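Wundum: a laundry folding set for two-finger grippers

README, data card and a fair amount of opinion

Can a machine fold your shirts yet? Sort of, slowly, and it is a wonderful thing to watch when it works. Wundum is our attempt to put some honest recordings behind that answer. It covers one chore, picking up and folding everyday clothes on a table, and we picked it because everybody knows what a folded shirt should look like, so anyone who walks past can tell you how well you did!

What you get

- 567 episodes, each one a single garment from heap to fold (or from heap to slightly different heap)
- wrist camera video plus gripper opening, arm pose and a success flag for each episode
- 400 episodes for training, the rest held back for testing
- 14 garments, mostly knits, none of them ironed
- short written notes by the person who ran the arm

The recordings were made at the Trivero workshop over one long March. Rigoberto Olvera built the table setup and ran most of the episodes. Macario Contreras wrote the labeling tool, which is called Puveck and lives in its own folder with its own README. Please read that one before you open a label file, the field names are a bit odd (Macario knows).

Why cloth is the fun part

A mug stays a mug when you touch it. A shirt changes shape the moment a fingertip gets near, and half of it is hidden under the other half to begin with. From the wrist camera you often can't tell a hem from a fold, or the top layer from the one under it. We had policies that were great at grabbing cloth and hopeless at knowing how many layers they had grabbed - that is still the most common failure in the set, and the one we would most love to see somebody crack.

Red knit fabric from the wrist camera:

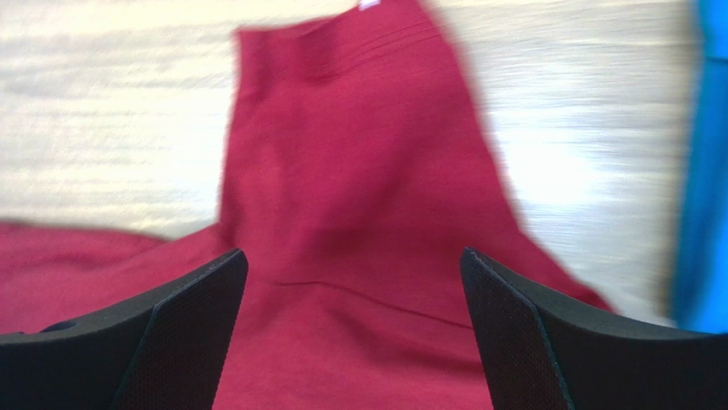
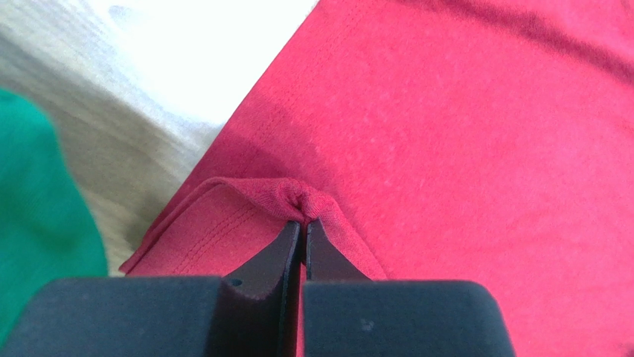
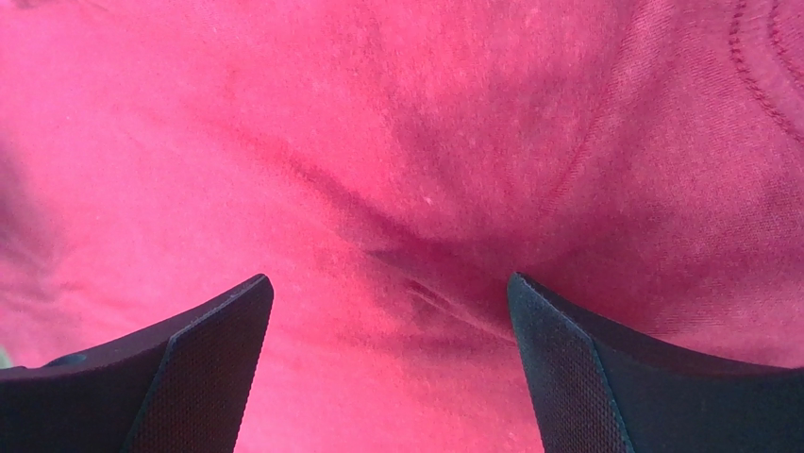 Page last changed: August 12, 2026

A pinch like the one in the second view is where the interesting decisions start. With the fingers closed on a gathered fold, do you lift, drag, or let go and try closer to the hem? A person does this by feel and never thinks about it. Our arm has a camera and a gripper opening to go on, and we were surprised how far that gets you with a good policy behind it.

So, can they do it yet?

Our own baseline, Aguirre, is in the baselines folder. It is a small model and trains overnight on one desktop card. On flat towels it is a joy. On T-shirts it is decent if the shirt starts out more or less spread. On a real heap it needs several tries to find a useful edge, and a sweatshirt with a hood will beat it nearly every time. A full fold takes about 5 minutes, so keep your day job as the person who does the laundry.

Still, that is a long way up from where we started, when the arm would happily carry a sleeve off the table and call it done. It recovers from a bad grab now. It will drop the cloth, back off and come in from another side, and the first time it did that the whole workshop cheered.

Known problems

- Bright spots. Pale tabletop next to saturated cloth washes out in many clips. We left the exposure alone so the set matches what the arm had to work with.
- Motion blur. Quick wrist moves smear the background, sometimes badly. Filter on wrist speed if this bothers your model.
- The success flag is one person's call. Look at the notes before you trust it on the sweatshirts.
- No socks. Socks are coming, pairing them is a whole second project.

Getting started

Unpack the archive, run the check script, then open the viewer on any episode folder. The loader expects the folder names as they come, so please don't rename them. If the video and the arm pose look out of step, you have the old loader; pull again and it should line up.

Using it

Free for research and teaching. If you train something on Wundum, send us a clip, especially of the failures - we keep a wall of them. Bug reports go in the tracker with the episode number in the title. Rigoberto reads those first thing in the morning, and Macario takes anything to do with labels.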